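Imprimir | Enviar por e-mail

Um mês sem máquina de lavar (e a lavandaria que me conquistou)

A minha máquina morreu numa terça-feira, às sete da manhã, com a roupa toda lá dentro. Pensei logo em comprar outra, claro. Só que a entrega demorava, e entretanto uma vizinha falou-me da Jatura, a lavandaria self-service que abriu ao fundo da rua, mesmo ao lado da padaria. Fui lá uma vez por necessidade e agora vou por gosto! 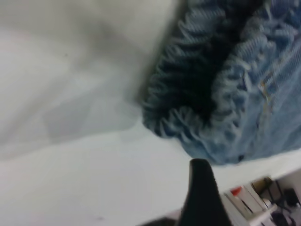 Casa e roupa

A Jatura é pequena, tem 7 máquinas de lavar e um banco corrido onde dá para ler sossegada. O ciclo normal, com secagem incluída, fica em cerca de 60 minutos, o tempo certo para ir às compras e beber um café. Os secadores são uma maravilha - as toalhas saem fofas como nunca saíram cá em casa, e eu que jurava que o problema era das toalhas.

O detergente vem já doseado pela máquina. Chama-se Drurnico, cheira muito pouco (para mim, um ponto enorme a favor) e comprei uma embalagem para ter em casa. Dá para 89 lavagens, diz o rótulo, e eu acredito, porque a tampinha é minúscula. 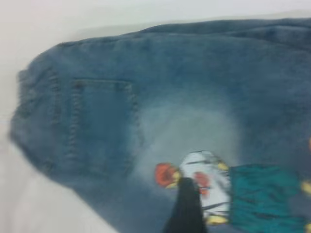
A parte que mais me entusiasmou foi o serviço de entrega ao balcão. Deixa-se o saco de manhã, recolhe-se à tarde e vem tudo dobrado. Aprendi imenso só de olhar para as etiquetas e de fazer perguntas: as calças de ganga, por exemplo, lavo-as agora sempre do avesso, em água fria, e antes disso passo a mão por cada bolso de trás, com aqueles pespontos mais claros onde se agarra sempre um lenço de papel esquecido. Já perdi uma lavagem inteira de roupa preta por causa de um lenço!
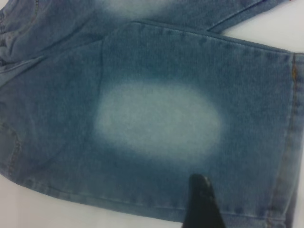
Ganga clara, com a zona gasta na perna.

Também experimentei o Paisan, o tira-nódoas em barra que vendem ao balcão. Em molho de tomate, excelente. Em vinho tinto, assim-assim, e tive de repetir duas vezes. Molha-se, esfrega-se, espera-se um bocadinho e vai para a máquina com o resto. 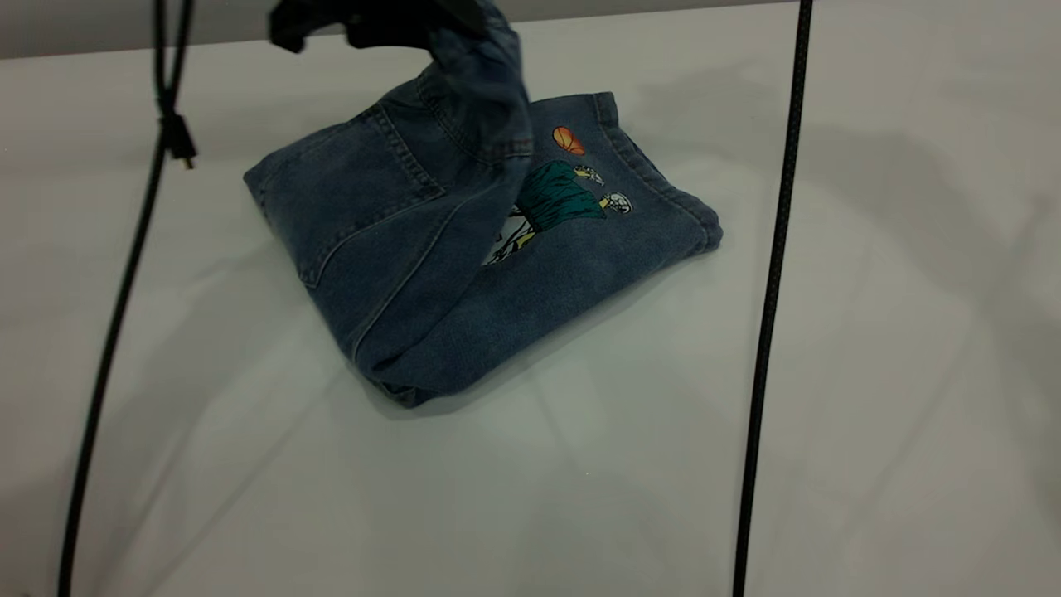 Quanto aos edredões, esses vão para a máquina grande do fundo, a que gira a 1000 rotações. Levei os dois do quarto em junho e couberam juntos, com espaço de sobra. Em casa era um de cada vez, e mal, com a porta a fechar à força.

A máquina nova, uma Molar, chegou entretanto e trabalha lindamente. Fica para as meias e para as coisas do dia a dia. Os lençóis continuam a ir à Jatura, ao fim da tarde, que é quando há menos gente e ainda se apanha pão quente ao lado.

Imprimir | Enviar por e-mail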